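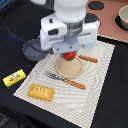 Winter Transportation and Errand Service: Changes for Members and Drivers

Nov 15, 2023

The Fasdale Senior Support Network will begin its winter transportation schedule after the Thanksgiving closure. Members who use the service for medical appointments, grocery trips or pharmacy errands are asked to read the following information before placing their next request. Printed copies are available at the front desk of the Inskip Street office and will be mailed to members who do not receive this newsletter by email.

Demand for rides has continued to grow. In the program year that ended this fall, drivers completed 1,651 one-way trips within the Fasdale service area. Most were to medical offices, dialysis centers and the outpatient clinic at Durnero. The remainder were shopping trips, visits to the bank, and rides to the midday meal at the Inskip Street hall. The Network thanks every driver who made this possible, in particular those who accepted early morning assignments during last winter's storms.

Who may use the service

The service is open to residents of Fasdale and the Durnero neighborhoods who are age 60 or older and who do not drive, or who have stopped driving at night or in poor weather. A member may also register on a temporary basis following surgery or an injury. There is no charge for registration. Passengers are not asked to pay for rides, although contributions toward fuel are accepted by mail or at the office. Drivers may not accept cash or gifts from passengers.

Members must be able to get in and out of a standard passenger car with light assistance. Those who use a folding walker or cane can be accommodated in any vehicle. Members who travel in a wheelchair should call the office so that staff can arrange a ride with the county's accessible van, which has its own application form. Staff will help complete the form on request.

Requesting a ride

Requests must now be received at least two business days before the trip. The earlier practice of accepting next-day requests has been suspended for the winter months, as coordinators were often unable to confirm a driver before the end of the day. Urgent medical trips will still be considered, and members should state clearly when calling that the appointment cannot be moved.

When calling, please have ready the full address of the destination, including the suite or floor number, the time of the appointment and its expected length. Please also say whether a spouse or caregiver will be traveling. A caregiver rides free of charge, but a seat must be reserved. The request line is open on weekday mornings. Messages left after closing are returned on the next business day.

Members may book up to three round trips per week. Dialysis, radiation and physical therapy appointments do not count toward this limit. Standing appointments need only be requested once and will remain on the schedule until the member or a family member cancels them.

Grocery and pharmacy errands

Members who prefer to stay at home in cold weather may ask a driver to shop for them. Lists are taken by telephone and should be limited to 10 items, with brand and size given where these matter. Drivers will call from the store if an item is unavailable. Groceries are brought to the kitchen counter, and drivers can put away refrigerated goods if asked to do so.

Payment for groceries is made through the member's store account or by check written to the store. Drivers do not carry members' bank cards and should never be given a PIN. For prescriptions, the member must first inform the pharmacy that a Network driver will be collecting on their behalf. Drivers carry photo identification and will show it at the door – members are encouraged to ask for it on every visit, including when the driver is familiar to them.

Weather cancellations

If Fasdale public schools are closed because of snow or ice, all rides and errands for that day are canceled. If schools open late, morning trips will be reviewed one by one and the coordinator will call each passenger. Members with dialysis appointments should keep a backup plan on file with the office. A form for this purpose is enclosed with the mailed edition.

Walkways and steps should be cleared and salted before a driver arrives. Members who have no one to help with snow removal may ask to be placed on the Drosix Fund list, which pays for shoveling at the homes of low-income residents. Space on the list is limited and names are taken in the order received.

Driver recruitment

Additional drivers are needed, above all for early appointments and for the route between Inskip Street and the Durnero clinic. Applicants must be at least 21, hold a valid license, carry current auto insurance and agree to a background check and a review of their driving record. Mileage is reimbursed monthly. New drivers attend one evening orientation and are accompanied by an experienced driver on their first 2 assignments.

There is no minimum commitment. Some drivers take a single trip each month, while others choose a regular weekly passenger. Drivers who leave the area for part of the winter are asked to give the office their dates of absence in November so that standing appointments can be reassigned.

Questions about eligibility, scheduling or driver applications may be directed to Shirley Bickerstaff, Transportation Coordinator, at the Inskip Street office. Comments on the service, including concerns about a particular trip, may be made by telephone or in writing and will be kept confidential. The office will be closed on Thanksgiving Day and the day after. No rides will be scheduled on either day.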